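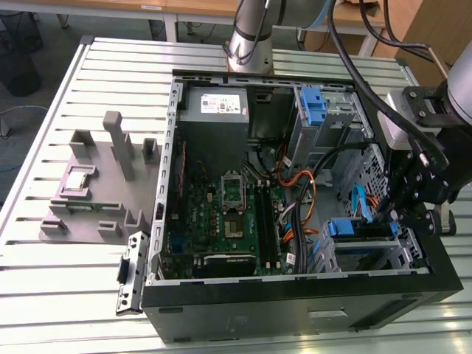 Tirta Ngui wrote to us last month to ask why a school cannot simply buy a robot the way it buys a box of pencils. The letter went on to say that if the money is there, the robot should come the next day.

The Ilville Learning Workshop buys its equipment from a plan called a budget. A budget is a list of what will be bought and how much money may be spent on it. The plan is written before anything is ordered.

The robot arm is only one line on the list. An arm needs a gripper, which is the part that takes hold of things. It needs a strong table and cables. It also needs something to work on. If the job is putting parts into a computer, then a computer case, a memory module and a tray with a place for each part must go on the list too.

Suppose the workshop has $700 for small equipment. A gripper from Endex costs $300. A table from Yeoh costs $415. Add the two prices and you will find that the total is more than $700. The workshop must then wait, save, or choose a table with a lower price.

Some money is also kept for repairs. Trinidad Policarpio sets aside $10 each week for bolts and spare cables.

Try it yourself: write down one thing you would like a robot to do, and list everything it would need. Ask an adult to help you find the prices.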